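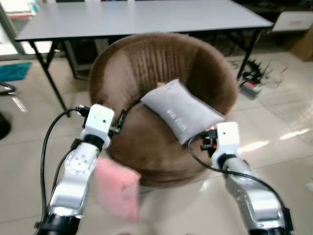
Cost basis after a spin-off when the shares were moved from another broker

Investing > Stocks > Taxes and record keeping

hollowcreek

I have owned Illberg for a long time, not a big position. In the spring they spun off their coatings business as a separate company called Clumen. I had 40 shares of Illberg on the record date. The terms were one share of Clumen for every 7 of Illberg, with cash paid for fractions. So I ended up with five shares of Clumen and a small cash credit.

My trouble is with the cost basis. I bought the Illberg in two lots through Popescu, which was a small local brokerage. They stopped taking retail accounts and I moved everything to Marnbridge. The transfer happened before the spin-off. Marnbridge shows a basis for the newer lot but for the older lot it just has a dash. For Clumen it shows a number for some of the shares and a dash for the rest. The Illberg basis on the newer lot has also changed. It's lower than what I paid. I did not sell any.

I called Marnbridge and the person said the older lot is "noncovered" and that I can type in my own number on the website. That's fine but I don't know what number to type. I do have the paper confirmations from Popescu for both purchases, including the commission.

What I'd like to know:

Why did the basis on my Illberg shares go down when I didn't sell?

How do I work out the basis for the Clumen shares, and does it go by lot?

What do I do about the cash? It was a very small amount but I know it will be on a form.

I also hold an Illberg note that matures in 2033, in the same account. Does the spin-off change anything about that? The basis on the note looks the same as before.

I'm in the US and this is a regular taxable account. No retirement account involved. I do my own taxes with software and would like to keep doing it that way. I was thinking of selling the Clumen shares because five shares of something is a nuisance, but I want to get the basis right first.

Posted in November

3 answers

ledgerline

Your Illberg basis went down because part of it moved over to Clumen. Before the spin-off you owned one company with two businesses in it. Afterward you owned two companies. You didn't put in any new money, so what you originally paid gets divided between them. If you add the new Illberg basis and the Clumen basis for that lot, and include the piece that belongs to the fraction they paid you cash for, you should get back to what you started with.

All of this assumes the spin-off was tax free to shareholders. Most of the big ones are set up that way but some aren't. The company will say which in the documents it puts out. If it was taxable, the rules are different and the Clumen shares would generally take a basis equal to their market value on the day you got them. From the way Marnbridge lowered your Illberg number, it sounds like they treated it as tax free, but check.

The document you want is IRS Form 8937. Illberg has to either file it or post it on its website, usually in the investor relations section under something like "tax information" or "stock information." It is short. It describes the transaction and explains how the company thinks basis should be split. Normally there is a percentage for the parent and a percentage for the new company, worked out from the trading prices of each one right after the split. The company will add a line saying it isn't giving tax advice and that other methods might be acceptable. Nearly everyone uses the company's percentages, and your broker almost certainly did.

Then do the math one lot at a time:

Take your total cost for the lot, with the commission included. Your Popescu confirmation should have this.

Multiply by the Clumen percentage. The result is the basis that goes to the Clumen shares from that lot, fraction included.

Subtract it from the total. What's left is the new basis of the Illberg shares in that lot.

Divide each by the number of shares if you need a per share number. For Clumen, divide by the number of shares the lot was entitled to before the fraction was cashed out. For 40 shares of Illberg in total you were entitled to five and five sevenths shares of Clumen. Each lot has its own piece of that.

Suppose the form said a tenth of the basis goes to Clumen. If a lot cost you $1,000, then $100 moves to Clumen and $900 stays with Illberg. I made up the tenth to show how it works. Use the one on the form.

Yes, it goes by lot. Your older Illberg shares and your newer Illberg shares each produced some Clumen shares, and they keep their own basis and their own purchase date. The date carries over too. Your Clumen shares count as held from the day you bought the Illberg shares they came from, so if both lots are over a year old, anything you sell is long term even though Clumen has only been trading since the spring.

For the cash, the usual treatment is that you received the fraction of a share and then sold it. The proceeds are the cash. The basis is the per share Clumen basis times the fraction. The difference is your gain or loss. It should be on the 1099-B from Marnbridge, and it goes on Form 8949 like any other sale. Tax software handles it if you enter it as an ordinary stock sale. If the 1099-B leaves the basis blank, put in your own number. If you leave it at zero you'll pay tax on the whole amount, which on a fraction of a share may not bother you, but it is easy enough to do right.

One thing to look at on the fraction is which lot it came out of. Brokers differ. Some take it from the oldest lot and some have their own method. The transaction history at Marnbridge may show it. If it doesn't, ask them, and make your numbers agree with theirs so the share counts match.

The note due in 2033 isn't affected as far as basis goes. You hold it as a lender and you didn't receive any Clumen shares on account of it. Its basis stays what it was, apart from any premium or discount adjustments you'd have had anyway. The only thing I would check is whether Illberg is still the company that owes you the money. Sometimes debt moves to the new company in a spin-off, or noteholders are offered an exchange. You would have gotten a notice if there had been an exchange offer. The security description on your statement should show the issuer.

Keep the Popescu confirmations. Scan them. For the noncovered lot, Marnbridge doesn't report basis to the IRS, so your own records are all there is.

sevenpines

I would just sell the Clumen and use zero for the basis. It's five shares. The tax on it will be less than what your time is worth. I did this with a spin-off I got years ago and never heard anything about it.

hollowcreek

I thought about that but I'd still need the right number for the Illberg shares, and I plan to hold those. If I use zero for Clumen I don't get to leave the whole basis on Illberg, do I?

ledgerline

No. The Clumen share of the basis has moved over whether you use it or not. Using zero on the sale means you lose it. You'd still have to reduce Illberg.

quietmargin

The answer from ledgerline covers it. I'll add a few things from having gone through a transfer like yours.

Check whether you had dividends reinvested while you were at Popescu. You say two lots, but if reinvestment was turned on, each dividend bought a little more and each of those is its own lot. An even number like 40 makes me think it was off. If it was on, you need the old statements.

Check for earlier splits on the older lot. If Illberg split after you bought, the share count on your confirmation won't match what you hold now. The total cost is still the total cost. Only the per share number changes.

When you type the basis in on the Marnbridge site, see whether the box wants the total or the per share amount. On mine it wanted the total and I put in the per share. It showed a huge gain until I fixed it. Also see whether it wants the number before or after the spin-off. Mine did not go back and redo the split for a noncovered lot, so I had to enter the adjusted number for the parent and a separate one for the new company. Enter it, wait until the next day, and look at both positions again before you place a sell order.

If you sell only some of your Clumen or Illberg later on, you can choose which lot to sell, but you have to pick it at the time of the sale or by settlement. Otherwise they go with whatever default is on the account, often first in first out.

I keep one sheet of paper per spin-off, with the form 8937 stapled to the back and my math on the front.

hollowcreek

Found the form on the Illberg site. It was filed as a tax free distribution and the percentages are there in the second part. I ran the newer lot and came out within a penny of Marnbridge, so I'll do the older lot the same way. No reinvested dividends and no splits. The note still lists Illberg as the issuer. Waiting to hear from Marnbridge which lot the fraction came from.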